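The Unduvow Tenancy

The house on Dalo Street had been left to both of them equally, which was Aunt Bouazza's last joke.

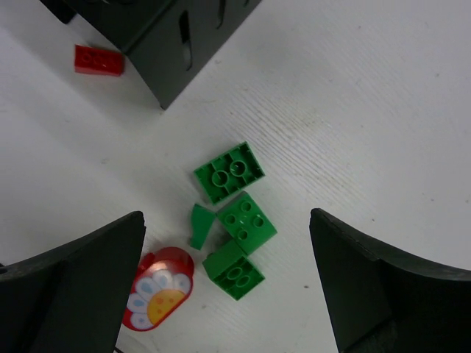
Youssra Berrada wanted it noted from the start that she had never asked for half a house. She would have been happy with the piano, or even the money for the piano, and she said so on the front step while Signe hunted for the key.

"You told the lawyer you wanted the whole lot," said Signe Grímsdóttir.

"I was grieving."

They had met 2 times before, at a wedding and at the funeral of the same marriage. Signe was the niece by blood and Youssra the niece by long habit, having come for lunch at the age of nine and carried on coming. The will made no distinction. It did say that neither could sell until they had lived under the roof together from June until the first frost, and had kept up the subscription to the Unduvow.

The Unduvow turned out to be a newsletter. It came through the slot on pale yellow paper and dealt with the care of hedges. Back issues filled the linen cupboard, so the linen lived in the bath, and the bath was therefore a matter for negotiation.

"We could burn them," said Signe.

"We could read them," said Youssra, who had no intention of doing either.

They divided the house by colour of carpet. Signe took the brown and Youssra took the green, and the hallway, being lino, was declared neutral. This held for nine days. Then Signe left a wet umbrella on the lino and Youssra moved it to the brown, and Signe said that was an incursion, and they ate tea in separate rooms with the doors open so that each could hear the other not enjoying it.

The hedge, meanwhile, grew. It had been Aunt Bouazza's great work, trimmed every second morning into something the neighbours called a swan out of kindness. By July it was a swan with a goitre. By August a man from Skerer, the firm over the back that did gutters, leaned across it and offered $2,520 to take it out, roots and all.

"Each?" said Youssra.

"You'd be paying me," said the man from Skerer.

They went inside to talk it over, and for want of anywhere neutral to sit they sat on the lino. Signe said it was an ugly hedge. Youssra said it was a very ugly hedge. Signe said that the man had called it an eyesore, though, and who was he, with that ute. Youssra said she hadn't cared for his tone either.

So they got the yellow newsletters out of the cupboard, four years of them, and spread them over the brown carpet and then, when the brown ran out, over the green. There was a great deal in them about drainage. There was a feud in the letters page over the proper angle of a beak. On the back of one issue, next to a recipe for quince paste, was a letter signed Z. Bouazza, regretting that she had two nieces and that neither could hold a pair of shears.

"The cheek," said Signe.

"I was never even offered the shears," said Youssra.

They started at six the next morning. Youssra had the ladder and Signe had opinions, and halfway along they swapped. The neck came off before breakfast. What was left looked a bit like a teapot, and then, after some correction, a good deal like a loaf.

The frost came and went and the lawyer rang about the sale. Signe took the call in the hall. She told him it was a bad line and that he might try again once the loaf had filled out.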